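Section 4. Replacing the processor

Read all of it once before you start. Sections 1 to 3 (unpacking, drives, memory) should be done by now. If you skipped section 3 go back, the memory has to come out for this one too.

Applies to: Barkcombe 300 and Barkcombe 400 towers. Not the Barkcombe 50, which has its chip soldered on.

What you need

Phillips screwdriver, size 2
Thermal paste (the small Mahmoudi tube in the parts bag is enough for one go)
Lint-free wipes and a little rubbing alcohol
A clear table, good light
Wrist strap if you have one. If not, touch bare metal on the case every few minutes.

4.1 Before you open anything

1. Back up. Yes, really.

2. Update the BIOS while the old processor is still in. Settings, Firmware, Check Now. The 400 needs the September release or newer or it won't start with the new chip. Do not skip.

3. If the drive is encrypted, write down the recovery key. The computer will ask for it after the swap. Paper, not a file on the same computer.

4. Shut down. Not sleep. Pull the power cord, then hold the power button until the fan light goes out.

CAUTION: Let it sit before going further. The heatsink stays hot well after the fans stop.

4.2 Getting to the socket

1. Two thumb screws at the back, side panel slides off toward you. Lay the tower down, open side up.

2. Unplug the fan lead from the board. Pull on the plug, not the wires.

3. Loosen the four heatsink screws in a cross pattern, a half turn each, then round again till they're free. They stay in the heatsink, don't try to get them all the way out.

4. Twist the heatsink gently left and right before lifting. Old paste grips. If it won't move, plug back in, run the computer for a few minutes, shut down as in 4.1 and try while it's still slightly warm.

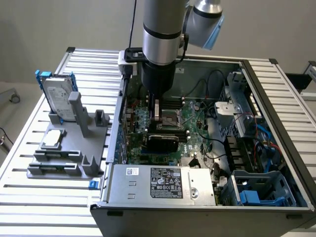 5. Wipe the old paste off the heatsink. Alcohol on the wipe, never poured on the part.

6. Press the socket lever down and out, then let it rise. Keep a finger on it, it springs. Open the load plate.

7. Lift the old chip straight up by its edges. Put it in the empty tray from the new one, lid side up.

CAUTION: The contacts in the socket are very fine and bend if you breath on them wrong. No tools near them, no wipes, no compressed air. Bent contacts aren't covered by the warranty.

4.3 Handling the new chip

Edges only. Don't touch the underside at all. If you did, a dry lint-free wipe, one light pass, let it be.

Check the part number on the box against the list in Appendix B. Wrong chip may fit the socket and still not run. Returns desk can't take back a chip once there's paste on it.

Don't carry it across the room in your hand. Bring the tray to the table.

Note: Boards from Uder and Brullunow use the same socket but the lever is on opposite sides. Look at yours first. The steps don't change.

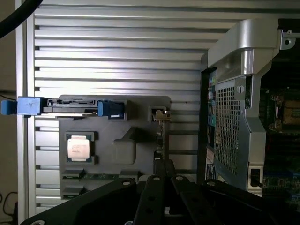

4.4 Fitting it

1. Find the small triangle on one corner of the chip and the matching one on the socket. Line them up. The notches on the edges should match too.

2. Lower it straight in. No sliding, no pushing. It drops the last bit by it's own weight. If it rocks, lift it out and look again.

3. Close the load plate, bring the lever down and hook it under the tab. This takes more force than you'd like. Creaking is normal.

4. The black plastic cover pops off by itself on most boards. Keep it, you need it if the board ever goes back for service.

5. Paste: one blob the size of a pea in the middle of the lid. Don't spread it.

6. Heatsink straight down, screws in a cross pattern again, a few turns each. Stop when they stop.

7. Fan lead back on. Memory back in (section 3, steps 2 to 5). Panel on.

4.5 First start

Screen may stay black for a few minutes while the memory is checked. Leave it alone. It may restart itself more than once.

If you get a message about a new processor, press Y. Enter the recovery key if asked.

Fan error: the lead is loose or on the wrong header. Shut down, cord out, check.

Nothing at all, no lights: check the cord and the switch at the back before taking anything apart again.

Still stuck, write to Marisol Arriaga at the service desk with the model, the chip part number and which lights are on.

Section last revised 12th January. Go to Section 5, Graphics card.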